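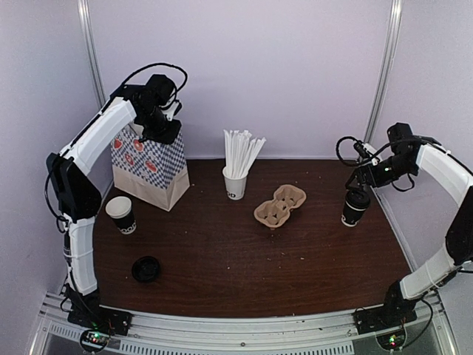 How do we get the lunch orders to the right people while the coffee is still worth drinking? Put the bags and cups out on the one table by the window at noon, write a name on everything, and whoever is on lunch duty stays there until it has all been picked up.

That was pretty much the whole meeting, but I promised to write it up properly, so here goes.

Tarville office, lunch and coffee meeting, 5 June 2026
There: Refilwe Potgieter, Ilgın Bilgin, Nokuthula Hlongwane, Elis Bowen, and me (Ayanda Van der Merwe, typing with one hand and eating with the other)
Sorry they missed it: the Eberhard team, stuck on a call

1. Last time
We read through the May notes. Elis still hasn't asked the building about a second bin for food packaging and says he will do it Monday. I've put it in writing now, Elis!

2. Takeout bags
Refilwe has been collecting complaints and had a page and a half of them. Mostly it's bags turning up with no name, so people open three of them looking for one sandwich. Ginton (the deli) will write names on for free if we send the list by 10:30, and we all agreed that's a good deal. Ilgın asked whether they could staple the tops shut too. Nokuthula would like them not to, she tore a nice bag to bits last week getting at her soup. We left it at folded over, no staples.

Soup and anything else that can leak stays upright at the back of the table. Please don't lay a bag on its side to make room — move the napkins.

3. Coffee
This one went on a while. Rellora does the coffee and everybody likes it, so we're staying with them. Lids are the trouble. Elis thinks they pop off when you grab the cup by the top, and he showed us with an empty one, which was fun but took up a good five minutes. So: hold the cup around the middle, and press the lid down all the way before you walk off with it.

Ilgın wanted to switch to our own mugs. I'd love that, but Rellora's driver doesn't bring a flask and we'd have to pour everything over ourselves. She's going to call them and ask.

4. Money
We've spent 828 on lunches since the last meeting, and almost 200 of that was coffee. Refilwe thought it would be worse. The limit for the summer party food is 500 and it's separate, so please don't dip into it for pastries (I know who you are, and I had one too).

5. Supplies
Nokuthula is ordering napkins and 20 of the cardboard cup carriers. Paper bags in decent shape can go in the drawer under the microwave for people to reuse. Greasy ones go in the trash.

6. To do
Elis — second bin
Ilgın — call Rellora about mugs and a flask
Refilwe — get the name list to Ginton every morning
Nokuthula — napkins and carriers
Me — new sign for the table, bigger letters this time

Next meeting is in two weeks, same room, and Refilwe is picking the lunch.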